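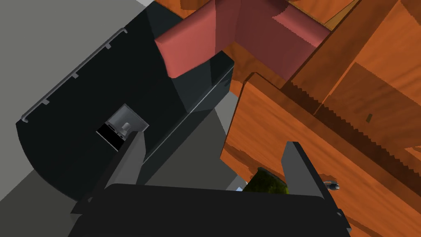

Tutorials / Motion Planning

Checking a Grasp in the Ondumel Simulator

Users should load the kitchen set and open the wrist view before planning. Both gripper fingers must be visible, with the green object between them. Set the planner to 296 samples and the finger clearance to 12 mm – the Gosine default is too narrow near cabinet panels.

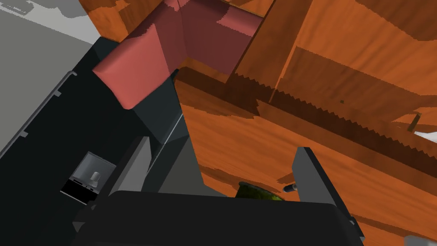 Run the collision check 2 times. If either run reports contact, return the arm to its start pose and plan again.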